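Washing old baseball caps without wrecking the brim?

Posted in Laundry & Fabric Care, 26 Mar 2023

Netia

Hi all! I've inherited a big box of baseball caps from my uncle, who bought one in every town he ever drove a truck through. I love them and I want to wear them, but most of them have that salty white line across the front and a couple smell like a closed-up garage. My mom swears by the top rack of the dishwasher. My neighbor says that will kill them. I'd like to hear from people who have really done this!

A few details. Some are cotton, some feel like wool, and one or two of the older ones have a brim that makes a dull cardboard sound when you tap it. The colors are mostly navy, red and a faded green. I have a bathtub, a bucket, regular liquid detergent and plenty of patience. I don't have a steamer. Can I do them all in one afternoon, or is that asking for trouble? And how do you dry them so they don't come out looking like a pancake?

Ayele

Oh, what a great box to be handed! I've been collecting caps since high school and I wash every secondhand one before it goes on my head, so I'm very happy to talk about this for far too long.

First, tap every brim, exactly as you did. A dull cardboard sound usually means cardboard, and those caps can't be soaked at all. Put them in a separate pile. The ones with a plastic brim have a bit of spring when you flex them gently, and those can go in water.

For the plastic brims, fill your bucket with cool water and add a small squirt of detergent (small! you will be rinsing for the rest of your life otherwise). Before you put anything in, dab the inside seam with a damp white cloth and see if color comes off. Reds are the worst. I had a red one from a feed store in Rullstead that turned a whole bucket the color of cranberry juice, and it was still bleeding on the third rinse. So reds get their own bucket, always, and navy gets its own too until you trust it.

Let them sit half an hour, then go at the sweatband with an old soft toothbrush. That's where nearly all the dirt lives. Short strokes along the band, a little extra detergent right on the salt line, and keep the brush off the embroidery because it fuzzes up fast. Rinse until the water runs clear. Press the water out with a towel and please don't wring!

The cardboard ones you clean with a barely damp cloth, only on the fabric, only a patch at a time. Keep the brim as dry as you can. For the smell, leave them in moving air for a few days. I hang mine by an open window on the shady side of the house and it works better than any spray I've bought.

Wool: cold water, no brush, wool detergent if you can get it. Wool shrinks, and a fitted cap that shrinks is a cap for your nephew.

Now drying, which is the fun part. Shape is everything while they're damp.

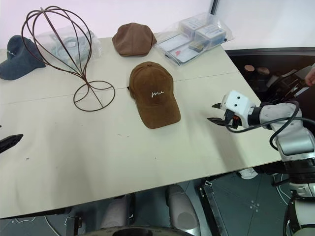 Anything rounded and about the size of a head will do the job. I've used a mixing bowl turned upside down, a balloon blown up inside the crown, a rolled towel, and a big coffee can with a washcloth over the top. Curve the brim with your hands while it's still damp and check it again an hour later, when it has usually tried to flatten out on you. Keep them out of direct sun, especially the navy ones, which go purplish. A thick cotton cap can take two days to dry in November with the heat off, so no, I wouldn't do the whole box in an afternoon. Do four or five, see how they come out, then do the next lot.

Have fun with it, and tell us which towns are in there!

Zisside

dishwasher is fine. done it for years, top rack, no heated dry. one cap came out a bit weird but it was cheap anyway

Győző Kiss

I would leave the dishwasher alone with these. Mine runs very hot even on the short program, and dishwasher detergent often has bleach in it. I lost a green cap that way, it came out with pale spots all over the front panel. For a new cap, maybe. For your uncle's, no.

Ayele covered the rest really well! I'd only add that white vinegar helps with the salt line. One part vinegar to four parts water, dab it on, leave ten minutes, rinse. Test it inside first. And take a photo of each cap before you start, so you can check how the brim was curved when you're reshaping it.

Netia

Thank you so much, all of you! Did the tap test tonight and the cardboard pile is bigger than I expected. Starting with the navy cotton ones. Ayele, there's one from Rullstead in here too, and it's red, so I have been warned!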